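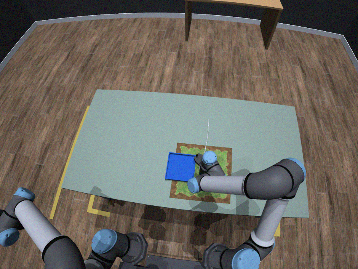

Johanna Ruchti wants to know why anybody should take comfort from a stop that works in a simulator, when the same stop had passed every simulated run before it let a real arm keep pushing in May. Fair point, and most of the messages we've had since say much the same thing in ruder words. We've tried to answer them below. Where the answer is "we don't know", it says so.

Last updated: 18th August

What went wrong?

The right arm of the two-arm Loker bench at Dantas closed down on the rim of a tray and carried on pressing. Sostero, the control software, is meant to halt both arms when the load at either wrist goes over a set limit. It didn't halt either of them. The operator, Yen-ting Hsueh, hit the emergency stop by hand. One gripper finger was bent and the tray cracked. Her hands were outside the tape.

Did the software fail, or was it set up wrongly?

Both, in our view. The supplier's first note called it a configuration error and left it there. The wrist load was being averaged over too long a stretch, so a quick rise was smoothed down to something that looked harmless. That setting was ours. But Sostero accepted the value without any warning, and its status page went on showing contact protection as active. We don't think a safety display should say that about a limit that can't be reached in time.

Why didn't simulation catch it?

Our Osatari model had soft contacts. When the simulated gripper met the tray, the load crept up slowly enough for even the bad average to keep pace, and the stop tripped every time. A real rim is stiffer than that. We had a very good pass rate on a question that was too easy.

What does the current model include?

The table, the mat, the blue tray, a thin white strand and both arms. The tray overlaps the mat, so it can rest on two surfaces, and the dark gripper works close to the rim. That's the awkward spot. Earlier runs had the tray flat on bare table well away from anything else, and we now think those results say very little.

How many runs have been repeated?

We ran 1000 with stiff contacts and the old settings. The stop came too late, or didn't come at all, in 328 of them. With the shorter average it came in time in every run. Please read that last sentence with suspicion. It's the same sort of sentence we were writing before May.

Has the fix been tried on the real bench?

Yes, at reduced speed, pressing against a spring block with a separate load gauge. It stopped at each attempt. It hasn't been tried at full speed and we aren't going to claim it has. The bench is limited to slow motion until someone outside the team has repeated the test.

Can the left arm be ignored if it's folded away?

No. A folded arm is still powered unless you've isolated it. In the May fault it held its position while the right arm pushed, and we have no proof that a stop raised by one wrist always reaches the other arm as quickly as the manual says. We've measured gaps of up to eight control cycles. The supplier says two.

Does the yellow tape on the floor protect anyone?

It tells you where to stand. It has no sensor under it and it stops nothing. Several risk assessments we've been sent list floor tape as a safeguard, which seems generous.

I have the same arms. What should I check first?

Look up the averaging length on the wrist load and compare it with how fast your arm can travel. Then do a contact test against something springy, with a gauge that doesn't feed the controller. A green status light doesn't count as a test. If you can't do it this week, lower the speed.

Will the full logs be released?

The simulation logs, yes, on request. The bench logs are with the supplier and we're still arguing over which parts can go out.

Reader comments

Tin-yau Kuo: We checked ours after reading this and found the same default. So how is it "your" setting if it ships that way?

Pei-shan Chiu: Stiffer contacts are still a guess unless you've measured the tray. Have you? I couldn't find a number anywhere on the page.

Benjamín Ojeda: Would like to see the strand runs separately. A snagged cord loads the wrist sideways and I doubt the limit covers that direction at all.

Contact the Dantas bench team | © Dantas | Back to top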